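Lunch at Irkgate: the pictures

Well, I promised I'd get these up before the end of July and I nearly managed it! For anyone who missed it, we've been trying out a little sandwich counter in the back kitchen at Irkgate. It's four lunchtimes so far, all very homemade, and I've eaten far too many of the leftovers. I do the bread and the filling, and Perrine Moulin does the laying out, as she has an eye for it and I really don't (left to me, everything would go on one big plate and people could fight over it).

We argued for ages about baskets. I wanted the plain white trays, as they wipe clean in seconds and you can stack them in the cupboard. Perrine said nobody ever got hungry looking at a tray. So we bought a couple of round wicker ones from the shop in Granton and, well, she was right – a sandwich looks twice the lunch in a basket.

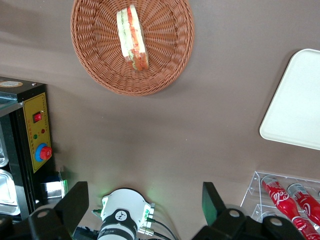

One tomato and green salad triangle on white, in the round basket. White tray to the right, black appliance with the yellow panel on the left.

I love the colour of that wicker against the brown table. The weave runs out from the middle like spokes, and there's a nice thick braided rim to get hold of when you're passing it along. My one grumble is crumbs! They get right down into the gaps, and a good bang over the back step only shifts half of them. Märta Skjelbred says to line it with a napkin, so I've bought a pack of those too.

For those who asked about the filling, it's only ripe tomato, plenty of green and a scrape of butter right up to the crusts so the bread doesn't go soggy. Salt the tomato last. I cut mine corner to corner with the bread knife and I won't hear a word about squares.

More pictures to come once I've found the lead for my old laptop – the cheese scones are on there somewhere, and so is Perrine's table plan.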